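The Well at Trollgate

My aunt swore the well at Trollgate granted wishes. She also swore by a tonic called Camis that turned her teeth gray, so I drove up in February without much hope and with a thermos of soup.

The woman at the gate wanted 31 crowns.

"For what?" I said.

"Upkeep."

I looked past her. It was a hole with stones around it. Grass grew in the stones. "And how many wishes have come true?"

"361," she said, too fast, the way people give a number they've had ready for years.

"Who checked?"

She pointed at a ledger on a string. I turned the pages while she blew on her hands. Rain by morning, granted. A letter from a son, granted. A good price for a cow, granted, though it didn't say what a good price was. Everything was in the same handwriting and the same green ink.

"You wrote all of these."

"They come back and tell me."

"And the ones who don't come back?"

"They got what they wanted, so why would they?" 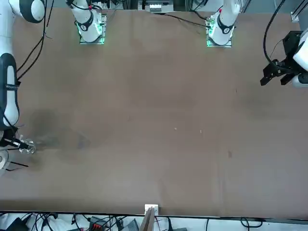
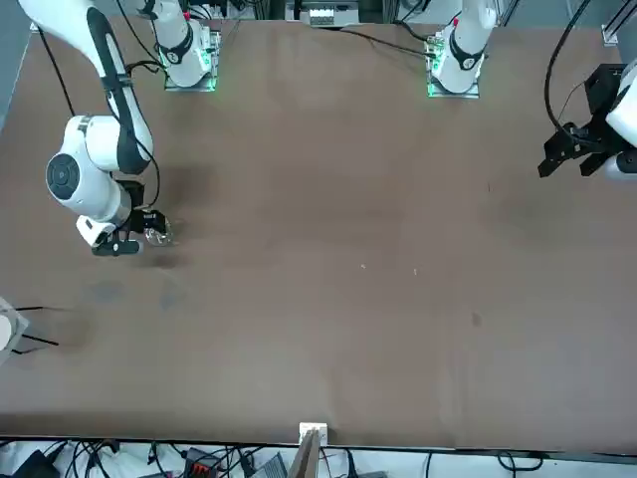
I paid her. I'd like to say I was being kind, but it had started to sleet and the car was a long way down. She gave me a flat pebble from a coffee can and told me to hold it in my left hand and say nothing out loud.

I stood at the edge and tried to think of something that could be tested. Health was too vague. Money could come from anywhere. In the end I wished for the ledger to have one entry in it that somebody else had written, and I let the pebble go. I listened for the splash and didn't hear one.

"Well?" she said when I came back.

"I didn't hear it land."

"It's deep."

"How deep?"

She shrugged and held out the pen. "Put down what you asked for. My wrist is bad today."

I stood there a good while with the sleet running down my collar. Then I asked her if she had any other color of ink.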